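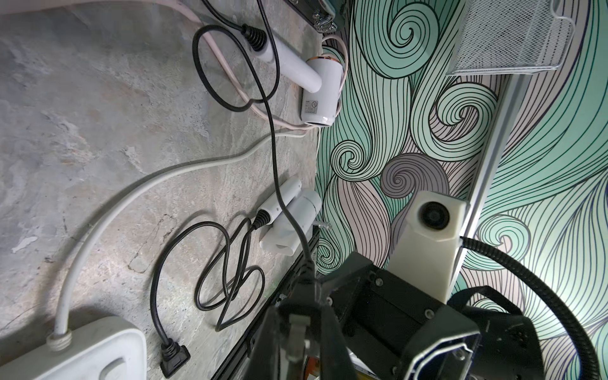 **Cord tidying** is the sorting, loosening and putting away of the flexible leads attached to household appliances, together with the extension leads and adapters used alongside them. It is mostly done with things that are used daily but stored between uses, such as hair dryers, small heaters, irons and phone chargers. Most households do it without giving it a name.

## Causes of tangling

A lead left free on a floor or in a drawer tends to form loops. When the appliance is picked up, its plug is drawn through one of these loops, and a simple crossing becomes a knot. Several leads kept together tangle faster than one lead of the same total length. Angled plugs catch more readily than straight ones, and small barrel plugs slip through gaps in the heap and are hard to trace back.

Leads also take on a set. A cord wound tightly round a handle for months will keep that shape for some time after it is let go, and will twist as it is pulled straight.

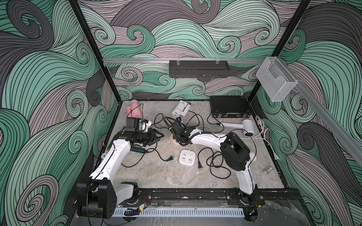 Elfriede Kälin holds that the winding itself does most of the harm, and that a cord dropped in a wide, loose ring beside its appliance will outlast one wrapped neatly round it every morning. Others find loose rings take up too much room in a small bathroom, and accept some wear at the point where the cord enters the body.

## Methods

The usual order is to switch off and unplug everything first, then to work from the plug end of each lead back to the appliance. Pulling on the appliance draws knots tighter. Once free, the lead is laid out straight for a moment and gathered in loops of a hand's width or more.

Common ways of holding the loops are:

- a fabric strap left permanently on the cord
- a cardboard tube, with one lead to each tube
- a hook on the wall or inside a cupboard door
- a twist of soft wire – less favoured, as it can mark the outer covering

In the **Tovar fold**, named after the street where Rigoberto Tlapale ran a small repair shop, the lead is laid back and forth in flat bends and strapped once across the middle. It suits cords of up to 3 metres.

Appliances that heat up are left to cool before anything is placed against them.
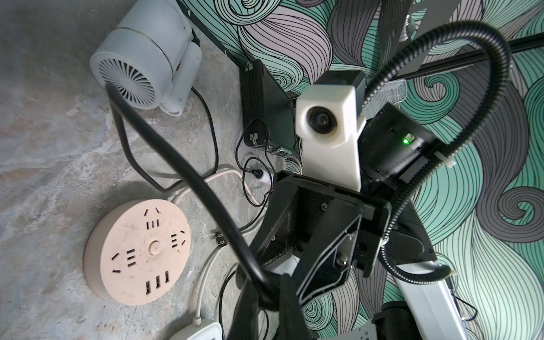 Extension leads are treated separately. A multi-way lead is normally the last thing to be moved, as it shows which plugs belong to which appliance. Its own cord is never coiled while in use under a heavy load, when a tight coil may overheat. Loose adapters are best kept in one small box, as they are easily trodden on.

## Storage

Baskets and open-topped holders are popular for hair appliances. Hard cases protect the nozzle and the switch but are often too short for a thick cord. Labels near the plug help where several leads are the same colour – white and black being by far the most common.
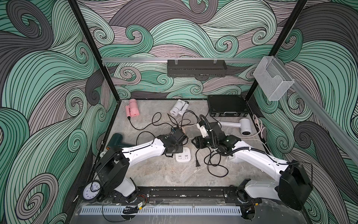
*Hair dryers and cables on a light grey marbled floor.*

## See also

- Extension lead
- Hair dryer
- Cable tie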